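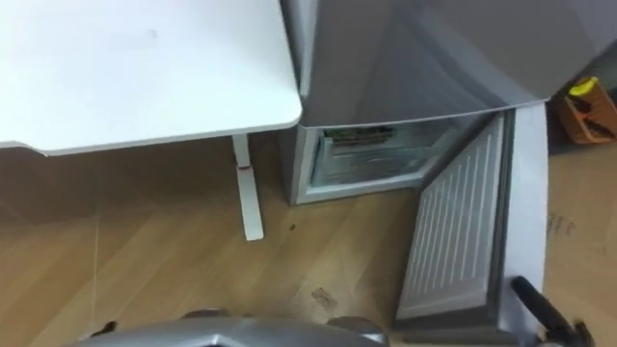
Freezer door open, gripper at the bottom corner.

Forum > Workplaces > Automation where you work

bremley_yara
Our office in Bremley has had a humanoid on kitchen and desk duty since February. It does the fridge, the bottles and the desks. I used to do all that between reception calls, 2 hours a day. Now I do the bookings instead and my pay hasn't changed. Anyone else in the same spot?

Imad R
Same at Prernedell. The cleaning contract went from 300 hours a quarter to much less and two people got moved to the warehouse. One likes it. The other one quit.

bremley_yara
Sorry to hear it. Nobody has left here yet. My gripe is the floor. The power cable runs across the boards and I have to step over it with a tray.

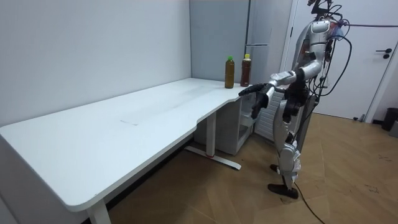
The other thing is the desks. We've been told to keep them clear, so my in-tray and the plant went home with me. Small stuff, but it was my desk before it was a work area.

raghda_k
Disagree that it's small. If staff have to rearrange their space for the machine, that's a change in working conditions and it should go through your rep. We got a written rule on cables and walkways at our site.

Imad R
A rule on walkways, sure. A rule on pot plants is a stretch.

raghda_k
I said space, not plants. Who picks up the work when it stops? At ours that was the cleaners, unpaid, until Sawsan put in a claim for $742.

bremley_yara
Me, mostly. I hadn't thought of logging it.

raghda_k
Log it. Time it stopped, what you did, how long it took.

Imad R
Agree with that one. Ask for the training too. I did the operator course and it put my grade up.

bremley_yara
Will ask my manager tomorrow. Does the course cover resets, or is that still the supplier's job?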